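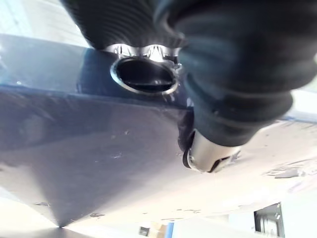 What was the project meant to find out?

Whether the low storage cabinets between the desks in the project office could hold our shared paperwork, so that we could stop keeping it on the desks.

Background

Our group had the use of one office from July. It came with low wooden cabinets, and most of us had never opened them. Binders, chargers and handouts ended up wherever there was space. I took on the storage part of the report and Venkatesh Rodrigues did the labels and the key list.

Method

We opened each cabinet and wrote down what was in it, whether the lock worked and who had a key. Anything with no owner after 2 weeks went in a box by the printer. We put the inventory in Zestik, the list tool the department uses, and set a limit of 100 entries to keep it readable.

Findings

The cabinets were mostly underused. The one beside the screened desk is a fair case. It has a shelf inside the door, and the upper level was used for a binder while the lower level had nothing on it. 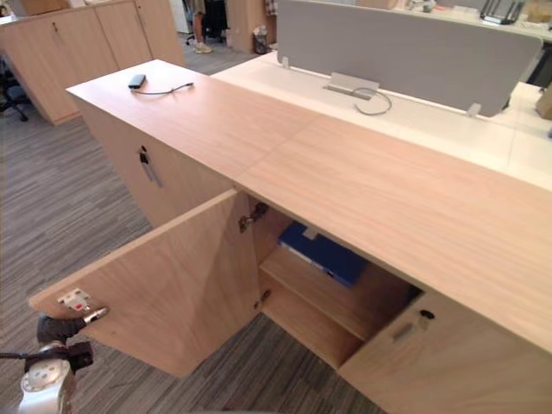 The tops were used more than the insides. Small items with cords were left there and people forgot them. When we asked why, the usual answer was that the doors were locked in the evening and only two people had keys.

We bought 10 more binders from the Ivden catalog and gave each work package one shelf. Keys are now signed out on Thursday mornings.

Problems

Two locks were stiff and one key did not match anything. The labels we printed first were too wide for the spines and had to be done again. We have not yet decided where the old Baloyi survey forms should go.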